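Guest Room Swap News – quick one before the weekend

Sorry this is short, still catching up on email. Swap list is at the bottom.

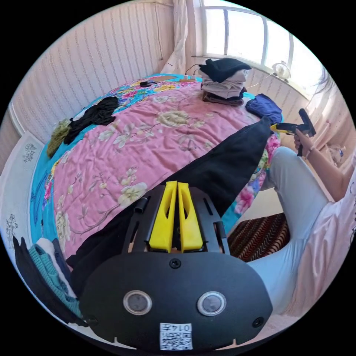
Bedding: what to leave out, what to put away

Most of the questions this month were about beds. So. Two sets of sheets per bed, one on and one in the closet, and please put the closet set where a stranger can find it. Top shelf behind the Christmas stuff does not count. We had a guest in Prumidthorpe sleep under beach towels for a night becuase the spare set was in a suitcase.

Quilts are fine. Florals, stripes, grandma's crochet, whatever you have. Layers are good – people run hot, people run cold, let them sort it out. If a quilt matters to you, like really matters, put it away before you go. We don't cover heirlooms and the swap agreement says so on page 6.

Pillows – two per person. One firm, one soft if you can manage it. Feather pillows need to be listed on your home page under Allergies. A few of you still have that box blank. Please go fill it in, takes a minute.

Laundry at the end of a stay

Same rule as always. Guests strip the beds and start one load. Hosts finish it. If your washer has a trick to it (door sticks, skip the second rinse, etc) write it on a card and tape it to the lid. Don't put it in the welcome binder, by the last morning people have packed their glasses and aren't reading a binder.

Fees are going up a little

Yearly dues go from $40 to $45 when you renew. First increase since we moved the listings over to Bekix. Hosting costs more now, that's all it is. If you already renewed in June you're set until next June at the old price.

Keys

Lockboxes please. The hardware store on Vakulenko Street will hold keys for members but they close early and they were very nice about it the last time someone showed up at ten at night. Let's not do that again. Change your code after every swap – every one, even if it was your cousin.

Numbers, for those who like them

We are at 453 member homes. 287 of those did at least one swap this past year, best we've had. Small towns did better than the coast, which suprised me. Lots of people want quiet and a porch apparently.

If you're one of the homes that hasn't swapped yet, check your calendar first. Half the time it's set to unavailable from when you signed up and you never get a request. Open up a few weekends and see.

Holiday requests

Get them in now. Thanksgiving is mostly gone already, Christmas week still has openings, New Year's is wide open for some reason. Dog people – there are more dog-friendly homes this year, use the filter, it works again.

Looking for a swap

Lake cabin, sleeps four, wood stove, no wifi. Wants anywhere warm in February.

Two-bedroom in Zekotance, walk to the train. Wants mountains, flexible on dates. Cat stays and needs feeding.

Farmhouse outside Prumidthorpe, sleeps eight, steep stairs. Wants a city, any city, long weekend.

Reply to this email if you want in touch with any of them and I'll pass it on. Next issue when I get to it, probably after the holidays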